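Load-in check, Troka club, main room and dressing room
Nov 15, 2023. Filled in by Oľga Říha, tour manager for Varma

Long one this time, sorry! We played here in May and I had a lot of gripes, so I went through my old list line by line before I let the band plug anything in.

Stage deck: OK
Walked the whole thing in my boots. The soft spot by the drum riser has been fixed and I jumped on it to be sure.

Power, stage left: OK
Tested every outlet. Labels are new and you can read them in the dark.

Power, stage right: NOT OK
One outlet has a loose faceplate. I taped it off and we're running the bass rig from the other side (our bass player grumbled, he'll live).

PA hang: OK
House tech showed me the inspection tags. Safety cables on both sides.

Monitor wedges: OK, with a note
Number 5 buzzes above half volume. Annoying more than dangerous, but please swap it before Rendus come through next week, they play loud.

Sound level at the desk: OK
81 dB with just the house music on. Earplugs are in a bowl at the bar and they're free, hooray.

Fire exits: NOT OK, then OK
Somebody had stacked our own empty cases in front of the back door. Yes, ours. Moved before doors.

Capacity: OK
Room is signed for 200. The promoter at Vumico kept talking like we were playing to 1000, so I asked for the door clicker and a person whose only job is to click it.

Smoke machine: OK
Fluid topped up, nozzle pointed away from the singer. She has a cough and a very long set full of high notes.

Merch corner: OK
Cables taped down. Table could use a better lamp.

Dressing room: OK
Heater works, door locks from the inside, window blind goes up and down. Mirror bulbs still half dead, same as May.

To do before the next show: faceplate stage right, wedge 5, mirror bulbs. Call me if any of that can't happen and I'll bring spares in the van.

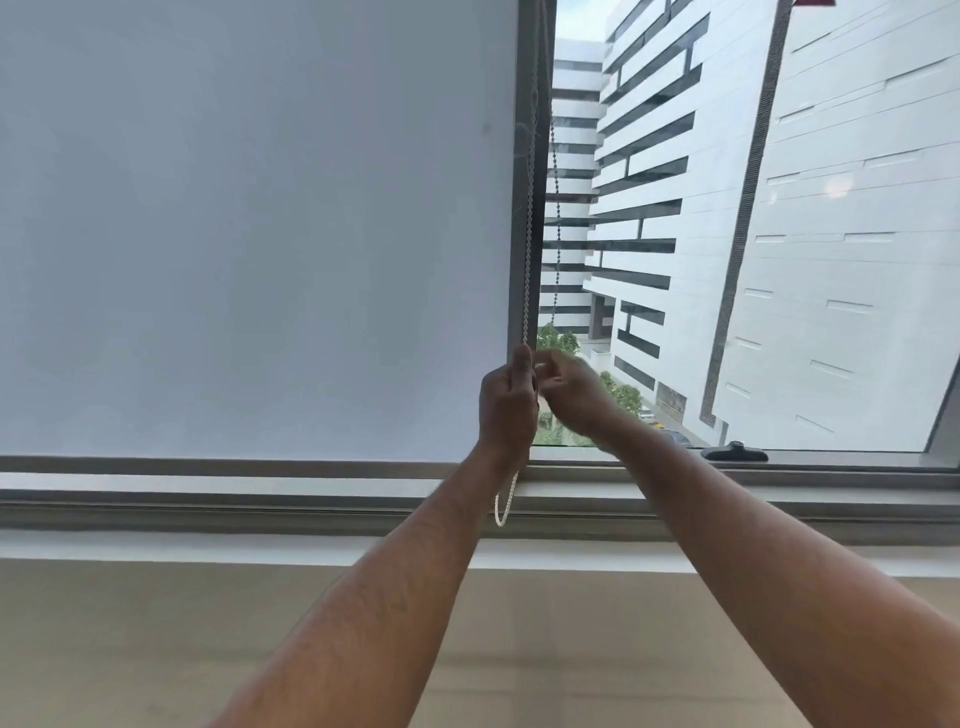 Window blind and its beaded chain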